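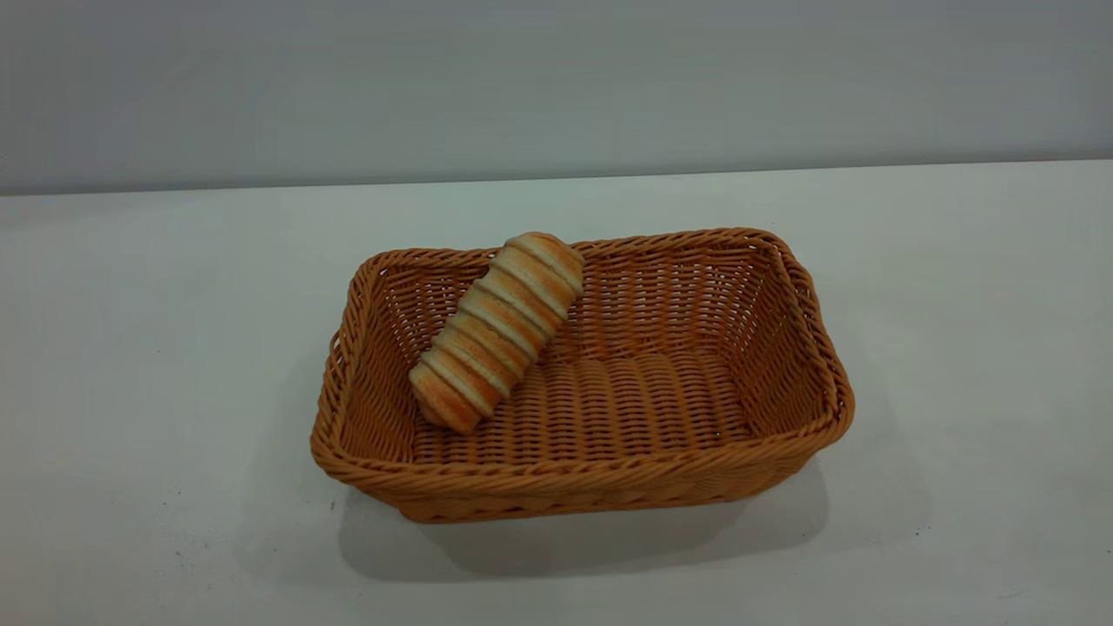 The Bread Basket Years

I own too many bread baskets. I counted them last winter, when a shelf in the pantry gave out, and got to 24 before I lost the will to look behind the flour bins. Most came from yard sales, one came free with a toaster, and the one I reach for every single morning cost me less than lunch.

It's a rectangle, honey colored, with a fat braided rim you can grab without thinking. Woven plastic, or something close to it, and I know there are people who'll wince at that (my aunt did, out loud, at Thanksgiving). But I've owned the real willow ones! They shed. They poke holes in napkins. After a couple of summers in my kitchen they smell like a barn, and you can't exactly run them under the faucet and leave them on the drainboard, which is what I do with this one twice a week.

I found it at Inga, the little housewares shop in Drodstead that also sells buttons and, for some reason, fishing line. The town has 1,419 people and I think every one of them was in there that morning in July, because it was raining and the shop has a good roof. I'd gone in for a colander. I still don't have a colander.

What sold me was the shape. Round baskets are lovely for dinner rolls, the squishy kind that pile up, but I bake long things. My standby is a spiral roll, a strip of dough wound around and around until it looks like a cream horn that forgot its cream. In a round basket they roll to the middle and lean on each other like tired commuters. In a long one they lie down flat and behave. The bottom of mine is ridged too, and I like that for anything just out of the oven, since a little air gets underneath and you don't end up with that sad damp stripe.

The dough is nothing fancy. Milk, butter, yeast, flour, an egg if there's one to spare. I roll the strips about as wide as my thumb and overlap each turn a bit, and I bake on the middle rack until the kitchen smells right. My oven runs hot, so don't trust my timing.

I used to line every basket with a cloth, and I've mostly stopped. For crumbly things, sure, or for seeds, which get into the weave and stay there until you go after them with an old toothbrush. A plain roll can go straight in. It looks better that way anyhow, brown crust on caramel weave, and it's one less thing in the wash.

The other baskets are going to the church sale in Lestulov, all except the toaster one, which holds clothespins now and does a fine job of it.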